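The Second Life of a Plastic Tub
By Bleddyn Hughes

Household plastic storage is sold by volume and color, and it fails by neither. Most bins are thrown out because a lid no longer closes, a rim has split at a corner, or the base has bowed under a load it was never rated to carry. The material in the rest of the item is usually sound.

Nearly all of these products are injection-molded polypropylene. Pellets are melted, forced into a steel mold under pressure, and cooled until the part can be ejected without bending. Cooling takes up most of the cycle. Thick sections cool slowly, so designers keep walls thin and put stiffness into ribs, folds and the rim. A rim carries little direct load, but it keeps the side walls from spreading when the bin is full. Cut the rim off and the walls go slack at once.

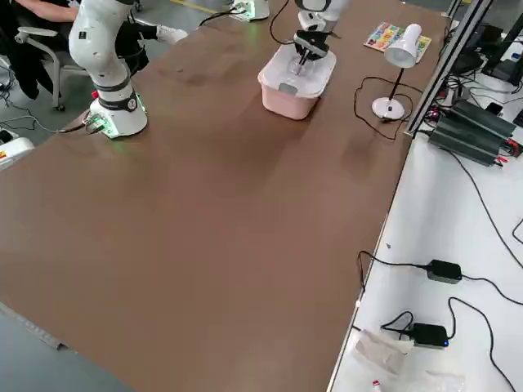

Wall thickness is where the cost is decided. The general-purpose bin from Soltus, a molder in Manville, has a wall of 2 millimeters, and the company has held that figure through several changes of tooling. Going thinner saves resin and shortens cooling, but the part becomes harder to fill evenly. Where two streams of melt meet on the far side of a corner, they leave a weld line, and a weld line is weaker than the plastic on either side of it. Cracks that seem to start at random often follow one.

Color has its own effects. Pigments change the rate at which polypropylene shrinks as it cools, and a mold set up for an uncolored part can turn out a colored one that is slightly off size. In a bin, the difference goes unnoticed. In a lid, it decides whether the thing fits. Shops that run many colors through one mold adjust packing pressure and hold time for each, or they accept a looser fit across the range.

Lids are the harder part to make. A lid is wide, flat and shallow, and such shapes warp. The usual remedy is a slight crown or a stepped panel, which gives the sheet some depth to resist bending. The closing force comes from a small undercut around the edge that snaps over the rim. Repeated opening wears that undercut down, and heat relaxes it. In a June trial at the Stelmont test shop, lids were opened and closed 300 times at room temperature, then again after storage at 60 degrees Celsius. The first set kept most of its grip. The second set lost enough that 4 of the lids came off when the bin was tipped on its side.
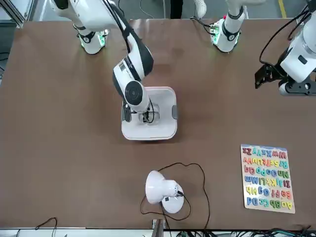 Qureshi disputes the value of such trials, writing that a lid at home is almost never pulled straight up. It is peeled from one corner, always the same corner, and wear gathers there. By that account an even pull flatters the product, and a test should load a single point until it gives. The objection is fair. The Stelmont procedure was chosen for repeatability – a corner peel is difficult to perform the same way twice – and its results are best used to compare one lid with another.

Owners can extend the life of a bin without special tools. Stack only on the rim, with the lid fully seated, and put the heaviest bin at the bottom. Keep bins out of attics that get hot in summer. Wash with mild soap and warm water. Change the corner used for opening from time to time. A split rim can be plastic-welded, but common household glues bond poorly to polypropylene and the repair seldom holds.
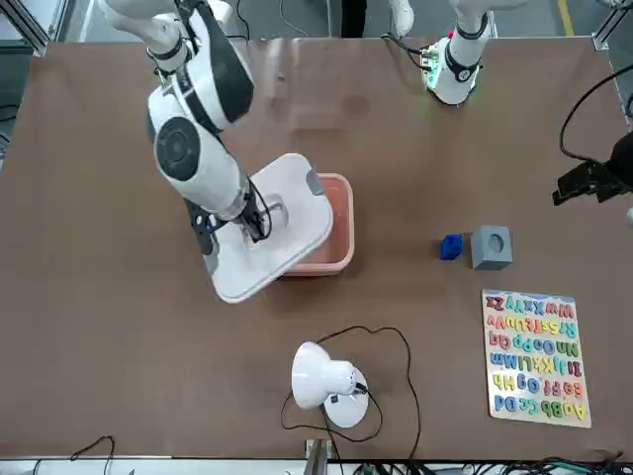 A white rectangular lid held in a gripper.

Recycling remains uneven. Polypropylene carries resin code 5, usually molded into the base, and many local programs take it in the form of food tubs while refusing larger rigid items. The size of the item is often the obstacle, as sorting lines are built for packaging. Some programs accept bulky plastics at a drop-off site instead – worth a phone call before the bin goes in the trash.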